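Carninus Toy and Book Library
Progress report to the Fleketti Fund, second quarter of the grant
Prepared by Barbara Górecki

Dear all at the Fund,

Thank you again for your patience over the dates. I know you were expecting this at the end of July, and then the delivery came late and I went away for a week, and I thought you would sooner have a proper report than a hurried one. The short of it is that the blocks are here, most of them have been checked, and the first boxes are ready to go out on loan when term starts.

You will remember that the grant was for 400 wooden alphabet blocks, to be made up into sets for families and playgroups to borrow, with storage boxes and a printed leaflet for each set. Zieliński delivered the whole order in two lots. The first was a joy to unpack. The second had been packed in rather a hurry, with the letters all mixed together, so we have had a good deal more sorting to do than I had planned for. I did grumble about it at the time, but it has meant that every block gets handled and looked at before it goes near a child, and I would like to keep doing that with later orders even if they arrive in perfect order.

As of today, 2019-08-15, we have checked 274 blocks. By checked I mean looked over on all sides for splinters, rough corners and badly printed letters, wiped with a damp cloth and left to dry on the rack by the window. We have set aside 15 that we were not happy with, mostly for rough corners, and Zieliński have agreed to replace them without charge. The rest will be done over the next few weeks – it is slow work but rather pleasant, and I have found that an hour and a half is as much as anyone's eyes will stand.

The sorting table has turned out to be one of the better things we spent money on. We had been using two folding tables pushed together, and small things would roll into the join and vanish. The wooden one from Clekix is solid and level, and blocks stay where you put them. A row of letters laid out on it can be read at a glance, and that matters more than I expected when you are trying to see whether a set has enough vowels to be of any use. (The first trial set did not. You could spell hardly anything with it, and my sister's little boy told me so.)

At the sorting table:
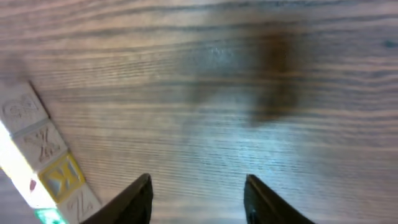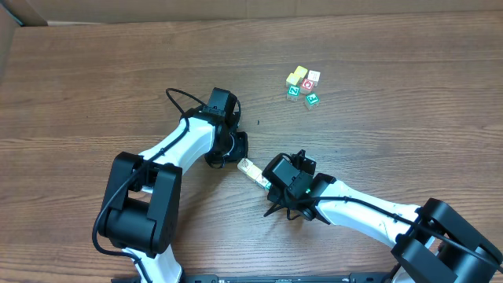
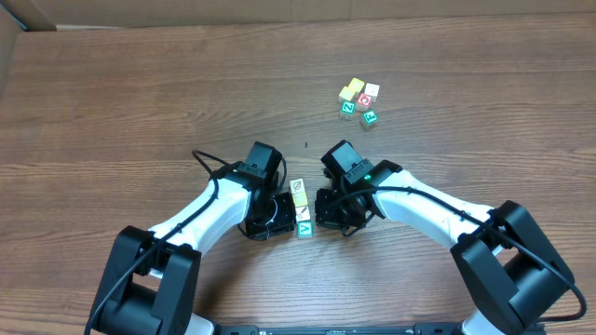

Edmund Kołodziej wrote to me after reading a draft of this report, and I have his leave to pass his remarks on to you. He thinks the sets are too big. In his view a child of three or four does better with a handful of letters, the ones in their own name to begin with, and a large box tipped out on the carpet is more likely to end up as towers than as words. He would also like the leaflet to say less. Parents will not read two sides of advice, he says, and a single page with a few games on it would do far more good.

I have thought about this a great deal and I believe he is right about the leaflet, and half right about the sets. I am fond of towers myself and would not want to discourage them. What I should like to do, if you are content, is offer two sizes: the full set as we described it in the application, and a small bag of letters chosen to suit the child's name. The bags would come out of the same stock, so there is no extra cost for blocks, only for the cloth and a bit of sewing.

On money, we are a little under on storage and a little over on printing, and the two very nearly cancel out. The receipts are in the usual folder and I will send copies with the signed form.

Between now and the next report we hope to finish checking the blocks, receive the replacements, rewrite the leaflet on one page and lend out the first 5 full sets. Two playgroups have already put their names down, and one has asked whether we could do numbers as well. I said I would mention it!

Could you let me know about the small bags before the end of the month? I should like to buy the cloth while the blue is still in the shop.

With warm wishes and many thanks,
Barbara Górecki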